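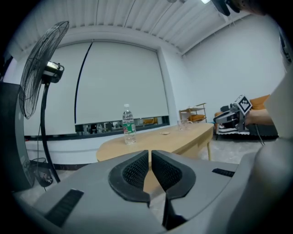 Atif Minhas
Workplace Change Lead, Peler

Hayat: questions from staff

Updated August 2024

These are the questions that have come in from the housekeeping and room set-up teams at Clorkdale since the Hayat project was announced. I have kept the wording close to how people asked them. Where I don't have an answer yet, I say so.

What is Hayat?

Hayat is our project to bring robots into part of the room resetting work. Resetting means getting a room back to its standard layout between bookings: clearing what has been left on tables and desks, checking drawers, putting small items back where they belong. The robots are being developed by Zarkar. Peler provides the rooms and the people who know how the work is done.

Why are our own people involved in teaching the robots?

The robots learn from recordings of the work being done by hand. Zarkar could make those recordings with its own engineers, and did at first, but an engineer clears a desk like someone who has never had another one to clear after it. Our teams are quicker and handle things in a more sensible order.

What does a recording session involve?

You hold a gripper in each hand and do ordinary tasks with them in place of your fingers. You might pick up a water bottle, move a dish, or open a drawer and put something away. The marker cubes on top let the system work out where the grippers are and which way they are turned. The cables need to hang clear of your arms before you begin.

Some tasks are done standing. Others are done from the floor, which suits low desks and drawers better than bending over them.

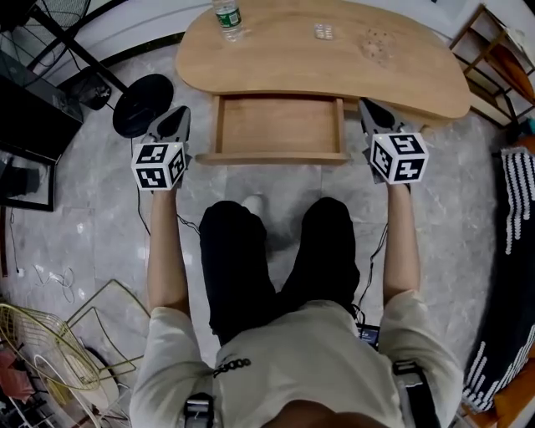
You repeat the same task several times with small changes. The bottle may start on the other side of the desk, or the drawer may already be open. If you drop something, pick it up with the gripper and carry on. Dropped items are useful to the people training the robots, so please don't stop the recording or apologise to the room.

How long is a session?

A session lasts 43 minutes, plus setting up. That odd number comes from fitting a session and its set-up into the gap between the morning handover and the first break, and we have kept it. You won't be asked to do more than one session in a shift.

Are the grippers heavy?

They are heavier than they look after a while, and most people feel it in the forearms first. You can put them down whenever you want to. If you have a wrist, shoulder or knee problem, tell your shift lead before you are put on the list – you don't have to give details. Nobody needs to sit on the floor if getting down or up is difficult for them.

Is it paid?

Yes. Sessions are in working hours at your normal rate, and your rooms for that period are given to someone else. If you come back and find them still on your sheet, let me know the same day.

Do I have to take part?

No. There are 68 of us in the affected teams and we don't need everyone. Saying no is not recorded on your file and has no bearing on shifts. You can also try one session and decide afterwards that it isn't for you.

What exactly is recorded?

Video from the cameras used in the session, and the movement of the grippers. Other people in the room can end up in view, including those working at desks nearby, so a notice goes on the door before recording begins. If you would prefer to be elsewhere during that time, ask your shift lead to move you.

Can managers use the recordings to judge my work?

No. This is written into the agreement with Zarkar and into our own staff policy. Shift leads and managers at Clorkdale do not have access to the recordings. I don't either.

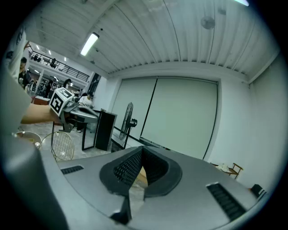
Will there be fewer jobs?

This is the question I get most, and I would like to give a fuller answer than I can. The commitment is that no permanent post will be removed because of Hayat before the review in November. After that, any proposal to change posts would have to go through consultation in the usual way. I can't promise what the review will say.

What we expect in the short term is a change in the mix of work. Table and desk clearing takes up a good part of a reset and would be the first thing a robot helped with. Beds, bathrooms, stains, lost property and anything involving a guest stay with people.

Will we be expected to look after the robots?

Not as an unpaid extra. The plan is for five robot support roles, filled from the existing teams, with training over six weeks. The grade for those roles hasn't been agreed. The union has asked for it to be settled before anyone applies and I think that is fair.

What if a robot gets in my way or does the job badly?

Use the stop button and do the job yourself, then tell the shift lead. A room a robot has left in a poor state won't be counted against the person who finishes it. We are still working out how to log the extra time, as the current room sheets have no space for it.

Where do I send a question that isn't here?

Put it in the Hayat box outside the linen store, with or without your name, or catch me when I am on site. I add new answers to this page as I get them.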